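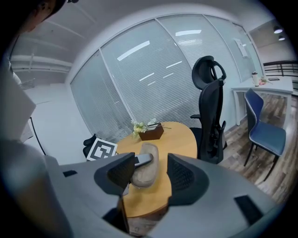
Figure 4. Vue depuis la pince tenue à la main. La pantoufle repose entre les deux doigts, à plat sur la table ronde ; derrière elle, la boîte garnie de fleurs artificielles et, à gauche, la carte à motif fiduciaire.

4.3 Une défaillance instructive : la fermeture fantôme

Parmi les défauts relevés pendant la collecte, celui que nous appelons « fermeture fantôme » est de loin le plus passionnant. Le journal de la pince annonce une prise fermée et stable, la trajectoire semble impeccable, et pourtant l'objet n'a pas quitté la table. Sur les 278 démonstrations de la tâche « pantoufle », 92 présentent ce défaut à des degrés divers. Toutes avaient franchi nos filtres automatiques !

Nous avons d'abord soupçonné l'horloge. Costel Leka a réécrit l'outil de synchronisation de Plandix, sans effet notable sur le taux d'erreur. La piste féconde est venue de Fadwa Bouzid, qui a superposé les courbes d'ouverture des doigts aux images de la caméra embarquée (figure 4). Un objet souple se comprime sous les doigts : l'écartement mesuré passe sous le seuil de saisie bien avant que l'effort suffise à soulever quoi que ce soit. Avec les objets rigides de la première série – boîtes, gobelets, cales – les deux instants se confondaient, et le seuil nous avait paru universel.

Nous utilisions par ailleurs un seul point de vue pour étiqueter la prise. Le second, placé en hauteur, change tout : on y suit à la fois les cubes de marqueurs portés par les deux pinces et l'objet par rapport au plateau. 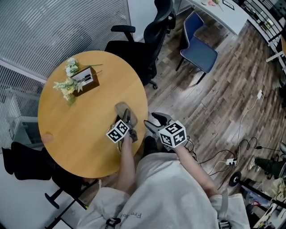 Figure 5. Même poste de travail, vu d'en haut. La pince gauche tient l'objet légèrement au-dessus du plateau ; la pince droite est ouverte.

Ce site utilise des cookies pour mesurer l'audience. Accepter | Refuser | Gérer mes préférences

La règle corrigée exige donc deux conditions simultanées : un écartement des doigts inférieur au seuil et un déplacement vertical de l'objet cohérent avec celui de la pince pendant 6 images consécutives. Appliquée au corpus Sqalli (3000 séquences), elle a fait ressortir des cas que nous n'avions jamais suspectés, y compris sur des tissus pliés. Quel plaisir de voir un critère aussi simple tenir sur des matières aussi différentes !

Reste une difficulté. Lorsque l'avant-bras masque le cube de marqueurs, la pose de la pince est interpolée et le second critère perd son sens. Les séquences concernées sont exclues de l'entraînement et relues à la main par Siham Kanaan et Essam Bouazza, selon la grille donnée en annexe B.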